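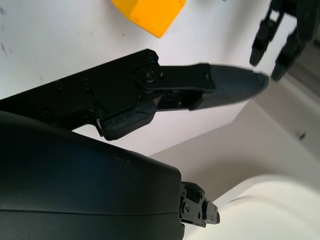 Block table news, February

Quick one this month, I'm typing this between two other things. The wooden blocks are back out on the white table at Drundance. Thank you to everyone who dug through closets. We asked for spares and got up to 300, most of them cubes, a few long ones, one that is definately a doorstop.

Please keep the longer blocks and the cubes in seperate tubs. Lids on at night.
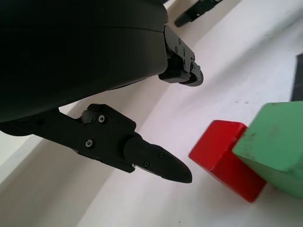

Red block at the table, Drundance.

Colors. Red, green and yellow go in the Mazza tub with the blue lid. Plain wood goes to Drollance, they're short again. Chipped corners are fine, splinters are not. Sand those or leave them in the tray by the sink and someone will get to it.

Marks on the blocks: pencil comes off with an eraser, marker mostly doesn't. Don't soak them. We did that once and the paint went chalky.
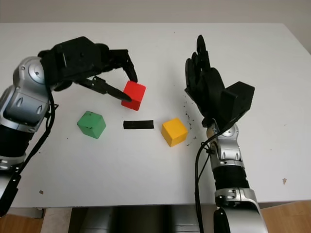

Red, green and yellow cubes, with the black tape on the tabletop.

Tape: leave it on the table please, it took ages to get straight. If an end lifts, press it down or cut a new strip. Roll is in the top drawer.

Still wanted: yellow cubes, a tub that actually closes, more sandpaper (fine). Drop off at Daketti any morning before 10. Next tidy-up is in March, bring a rag.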